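The Atanasov Letters

Posted March 9, 2018, in Short Fiction

Nabila got to the archive at opening and the letters were already out. Two gray boxes. A pencil, a foam wedge, a card telling her not to lick her fingers. She had until four. Train at ten to five, and the essay due at the Lesetti Review by midnight, and not one sentence of it written that she'd say out loud to another person.

The subject was Atanasov. Novelist, drinker, friend of better novelists. Two books, one of them good. He'd gone to Paris on a cattle boat with a typewriter and somebody else's overcoat, and for three or four years everyone who met him fell down in love. Then they all went home and wrote memoirs and he was in every one of them, leaning on something.

Charm, the editor had said. Give me the charm. Where does it go when the man dies?

Good question. She'd said yes in the hallway, too quick, the way she said yes to everything in January.

First box. Bills. A tailor, a dentist, a hotel on the rue something, the ink gone to tea. Letters asking for money. Letters thanking for money, much shorter. One to his sister that was only about a dog. She copied out the dog letter because it was nice and then sat there annoyed, since a dog was no use to her at all. 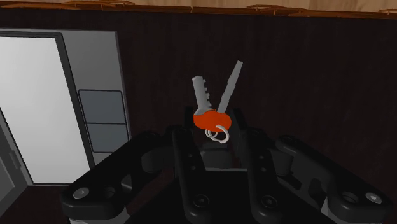
Why do people still read a writer who only finished two books?
Mostly for the company. The good one, Flindance, is short and funny and sad in the right order, and readers finish it feeling that they have been picked out of a crowd and talked to. The other one gets read by people who want that feeling again.

She wrote that down and looked at it. Not bad. It sounded like a jacket, though. It sounded like something a man in a scarf would say on a panel.

Wai-kit Man came by at eleven with the cart. He ran the reading room and had run it under three directors, and he had a way of putting a folder down so it made no sound whatsoever.

"You're on Atanasov," he said.

"Trying."

"They all want the Paris ones."

"Is there something else?"

He thought about it. Went off. She figured that was the end of that, he'd been called to the phone or the microfilm, and she went back to the hotel bills. One of them had 14 bottles of something on it, and a line at the bottom in a woman's hand. Please, Monsieur. That was all, please monsieur. You could hear her.

He came back with a folder that wasn't on the list. Curkadex, it said on the tab.

"What's Curkadex?"

"A stationery company. In Ohio. He worked there after."

After. She hadn't thought about there being an after. The memoirs stopped at the boat home, every one of them, they all had him at the rail with his hat on. She'd known he lived another thirty years, she'd seen the dates. She just hadn't pictured him needing lunch.

So. The folder. He'd written copy for them. Index cards, filing systems, a desk blotter that came in green or oxblood. He wrote the catalog, all of it, year after year, and he wrote the letters that went out to customers who complained. The carbons were all there. Somebody had saved them. Mrs. so-and-so of Dayton, whose cards came in the wrong size, got two full pages from the man who had once made half of Montparnasse miss dinner.

Dear Madam, it began, I have held your card up against our card and you are right and we are wrong, and I would like to tell you how it feels in this office to be wrong on such a fine morning.

She laughed, out loud. The man across from her with the maps looked up.
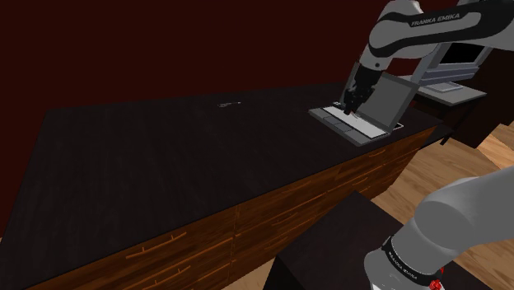

There were more. There was one to a boy who wanted to know if the company had a job for a boy. There was one to a minister that was definately a joke, and the minister's reply, which showed he'd gotten it and was making one back. She stopped taking notes and just read. Bad habit. The editor had told her once that she read like somebody eating over the sink.

One o'clock. She hadn't eaten either.

The Paris letters were worse, that was the thing. She went back and checked. In Paris he was doing it, the voice, the hat, you could see him look around the cafe before each sentence. All those people writing down what he said. And in Ohio one lady with the wrong size cards. And he'd given her the real thing, full strength, for the price of a refund.

Or maybe that was too neat. Maybe he was bored out of his head and Mrs. Dayton was who there was. She didn't know. She wrote both down.

Half past two. A clipping fell out. Company newsletter, a retirement dinner, chicken, a clock. They'd spelled his name wrong in the headline and right underneath. He was quoted. He said he'd met a great many famous people as a young man and that most of them owed him money. Big laugh, the newsletter said, in parentheses.

Nothing in there about the books. She read it twice. She turned it over and there was an ad for carpet.

"Did they know?" she asked, when Wai-kit came for the first box.

"Know what?"

"Who he was."

He squared the box on the cart. "They knew him thirty years," he said. "How long did the other ones know him?"

She didn't have anything for that. She asked if she could get copies of the Dayton letter, and he said there was a form, and there was, it was on yellow paper and wanted her address in two places. She filled it in wrong. Started over.

Ten to four and they did the thing with the lights.

She wrote the first line on the train, standing, the notebook against the door. Crossed it out at the next stop. Wrote Dear Madam, and left it, and kept going under it, fast, before she could get a seat and think about it. Somebody's elbow in her back the whole way. She missed her station and had to ride back teh one stop, still writing, and the guy checking tickets waited for her to get to the end of the page.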